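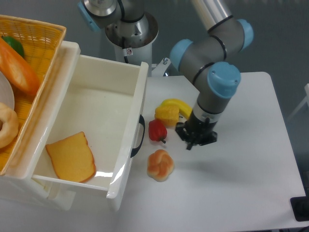
食パン一枚、引き出しの中。かごは上が定位置です。

先月の終わりから、うちの「パンまわり」をずっといじっています。11月に入って朝が寒くなってきて、トーストの出番が一気に増えたんですよね。それで前から気になっていた「パンをどこに置くか問題」に、とうとう本気で手をつけました!

これまでは袋のままカウンターにどさっと置いていたんです。朝はそこから取り出して、残りはクリップで留めて、また同じ場所へ。便利は便利なんですが、袋って場所をとるし、いつの間にか下のほうのパンが潰れているし、パンくずは広がるし……。山型の食パンが好きなので、あの丸い頭がへこんでいると朝からちょっと悲しい(わかってくれる人、いますよね?)。

きっかけは友人のシグネ(Signe Þorgeirsson)の家に泊めてもらったことでした。彼女のところでは、パンもジャムもバターナイフも、朝ごはんに使うものが全部ひとつの引き出しに入っているんです。朝起きて、引き出しを開けて、終わり。あまりに感動して、帰りの電車でもう収納ケースを検索していました。

それで選んだのが白いプラスチックの引き出し。木のブレッドケースにもかなり惹かれたんですよ。見た目は断然かわいいし、近所の雑貨屋 Tistness に置いてあった木製のものは、蓋がまな板になるという夢のようなつくりで、三回くらい見に行きました。でも最終的には、中がつるっとした白に軍配! パンくずが見える。さっと拭ける。角に布巾の先を入れてくるっと回すだけで済むので、面倒くさがりの私でも続いています。表面がつやつやしているから、朝の光が縁に当たるときれいなんです。これは買う前には想像していなかった喜びでした。

取っ手が黒いのも気に入っています。ゆるくカーブしていて、指がすっと入る。全部白だとのっぺりするので、黒がひとつあると締まりますね。

上にのせたのは黄色っぽいオレンジの編みかご。白いものばかりだと、どうしても事務用品みたいになってしまうので、温かい色を足したくて。編み目のあるものがひとつあるだけで、急に食卓の雰囲気になるから不思議です。かごの中身は週によって変わります。みかんのときもあれば、紙ナプキンと蜂蜜の瓶のときも。帰ってきた家族が鍵を放り込もうとするので、そこだけは毎回戦っています。

ちなみに予算は2000円までと決めていました。ちょっと足が出そうになったけれど、かごはもともと家にあったものなので、なんとかセーフ。

使い方のルールも少し書いておきます。

- 引き出しに入れるのは、その日と翌日に食べるぶんだけ
- 残りは一枚ずつ包んで冷凍庫へ
- 焼いたパンは、粗熱がとれてから

最後のは失敗から学びました。焼きたてをそのまま入れて閉めたら、内側が曇ってしまって、せっかくのカリカリがしんなり。耳まで濃いめに焼けたところがいちばんおいしいのに、もったいないことをしました。焼いたらまずは網の上で少し待つ。その間にコーヒーを淹れると、ちょうどいい頃合いです。

テーブルのほうも白なので、引き出しを手前に開けて、食べものをちょこちょこ並べると、おままごとみたいで楽しいんですよ。パンの横に何を置くか考える時間がすっかり好きになりました。朝は時間がないので、前の晩に小皿だけ出しておくことが多いです。

食パンは厚切り派だったのに、引き出し生活になってからは少し薄めに切るようになりました。薄いと二枚食べられるから! 一枚目はバターだけ、二枚目は甘いもの。最近は柚子のジャムにクリームチーズを合わせるのに夢中で、瓶がもう底をつきかけています。エグレさんに教わった、りんごを薄く切ってシナモンと一緒に焼くのも試したい。

引き出しの中に敷くものは、まだ迷っています。布だとくずが絡むし、紙だとすぐずれるし、何も敷かない今の状態がいちばん掃除は楽なんですよね。でも麻の布を敷いたらかわいいだろうなあ、という誘惑が……。洗い替えを2枚用意すればいけるかな。おすすめの素材があったら、コメントで教えてください!

次はマグカップの棚を片づける予定です。まずは欠けたカップをどうするか、今夜家族と相談します。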